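Kotian Shared Kitchens
Equipment Review Meeting
Minutes, October 28, 2026

Present: operations, purchasing, site maintenance, kitchen staff representatives (2), Funarton sales and support (by phone, items 2 to 4 only).

1. Minutes of the last meeting

Approved with one correction. The May minutes gave the Farkard hand service as a purchase. It was quoted as a lease and should be recorded that way.

2. Farkard dish handling service, general review

Operations went over what is on offer. Funarton supplies the arm, the hand, the mobile base and a support line under one monthly charge. The service covers moving cups, mugs and bowls between the counter, the sink and the rack. It does not cover knives, pans or anything over the weight limit in the contract. Scrubbing is not included at any tier.

The staff representatives asked whether the robot needs its own sink. Funarton said no, a standard counter sink is fine if the rack stays in one position.
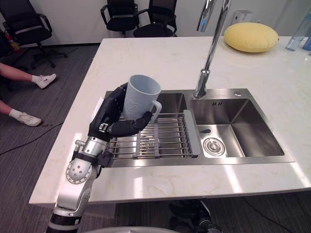 Counter layout took up most of the discussion on this item. Maintenance wants a fixed layout for each site before any lease is signed, with the rack and drain side marked on a plan. The setup with the expandable rack across the left basin and the right basin left open was preferred, as a person can still use the sink on the right. Tall faucets between the basins were raised as a possible snag for the arm. Funarton will send the clearance it wants on each side. Purchasing noted that Jotus, the other supplier under review, asks for a dedicated counter, and two of our sites do not have the space.

Agreed: maintenance to draw up a layout sheet for the four sites on the list.

3. Hand and finger pads

Funarton described the standard hand and the optional gripper. The gripper costs more per month but comes with replacement pads. The standard hand does not. Pads are treated as a wear part and the quote allows one set every 500 operating hours. Kitchen staff asked who changes them. Funarton said site staff can do it with the tool provided, and that the support line will talk a person through it the first time. 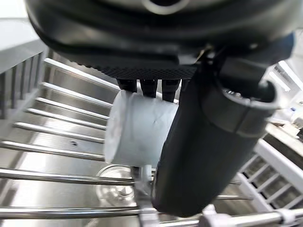

Replacement pads were quoted at 10 sets per order, with no smaller pack. Purchasing thought this was too many for a first year and asked for a split order. There was also a question about crowded racks. Kitchen staff pointed out that a white cup or tube-shaped piece held close over the rods, with a glass bowl sitting lower down, leaves little room for the finger, and they want to know how the service handles clear glass in general. Funarton said clear glass is supported but is placed more slowly. It could not give a time per item on the call and will put one in writing.

Agreed: no decision on the gripper option until the written answer on glass is received.

4. Bowls and breakage

The draft contract makes the customer responsible for breakage in the first 2 weeks and Funarton responsible after that, up to a yearly cap. Operations did not accept the first part. Staff are being asked to follow Funarton's setup instructions during those weeks and should not carry the cost of a dropped dish when they have done so.

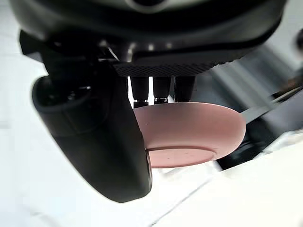 Funarton offered to share the cost in the setup period. Operations asked for this to be written as an amendment, with the dish types listed. Shallow bowls should be on the list by name, as they are the most common item at the lunch sites and the draft mentions only "cups and similar." Chipped items are to be counted as broken.

The support line hours were also discussed. They end before the evening cleanup at two sites. Funarton can extend them for a charge and will quote.

Funarton left the call.

5. Floors and moving between areas

Maintenance reported on floor surfaces. The mobile base is rated for low-pile carpet and hard floor. The contract says nothing about the join between them, and several of our kitchens open straight onto office carpet.
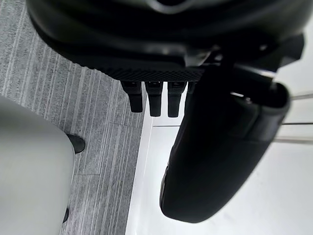 Edge strips may be needed where the height difference is more than the base allows. Maintenance will measure the joins at the same time as the counters and add them to the layout sheet. Loose cables are to be kept off the route. The cost of any strips would fall to us and should go into the comparison with Jotus, whose unit is fixed in place and has no floor requirement.

6. Comparison and next steps

No vote was taken. The general view was that Farkard fits more of our sites and that Jotus has the simpler contract. Purchasing will put both on one sheet, with lease, pads, support hours and site work shown separately.

Actions
Maintenance: layout sheets and floor measurements, four sites
Purchasing: split order for pads, cost sheet, extended support quote
Operations: breakage amendment
Kitchen staff: list of dish types by site

7. Other business

The ice machine service contract is due for renewal. Held over to the next meeting.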